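Ticket: Companion "Adileo" missing after the Vondbridge gaol quest
Status: reopened
Opened: April 2021
Version: 1.7, with the June balance patch from last year applied

Summary
Adileo never turns up at the Skestura lodge after I free him. The quest log says he has "gone north to think". He has been thinking for 11 in-game days.

What I did
Accepted the gaol quest from the ferryman, went in through the drain, opened the cell with the warden's key and talked Adileo into leaving. I took the polite option and did not ask for the 200 crowns. He ran off, the quest closed and I got the experience. Travelled to Skestura on foot, waited a day, then waited some more. His bed is there and so is his chest, which opens. His lines are still being answered by the other lodgers, so the game plainly thinks he's in the room.

First reply from support was to check the game files. Checked, all fine, no change. Second reply was to update the graphics driver. I don't see how a driver decides where a rogue sleeps, but I did it and he's still missing. Third reply asked whether the machine was "stable under load" and wanted the case opened and the cables looked over. Every other quest works and I haven't had one crash. Did it anyway, cables seated, power lead seated, same result.

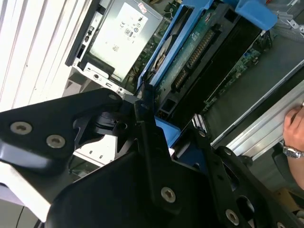

Case open, power supply and its label.

Please can we leave the hardware there.

Further tests
Loaded a save from before the gaol and asked for the crowns this time. Adileo was rude about it, then appeared at Skestura the next morning as he should. Loaded again, took the polite option, gone. Repeated this over 7 loads and it went the same way each time, depending only on that one line.

Also tried killing Bisht before entering the gaol, as the forum swears by it. It makes no difference. The forum also says to sleep in Adileo's bed, which gets you a fine.

The patch notes claim this was fixed for "most players". I'd like to know who they are.

Workaround
Ask for the money. You lose the friendly greeting and he charges around 4000 crowns for his later lessons, so I don't count it as a fix.

Saves from before and after the conversation are attached. Please don't close this one as "cannot reproduce" until somebody has picked the polite line.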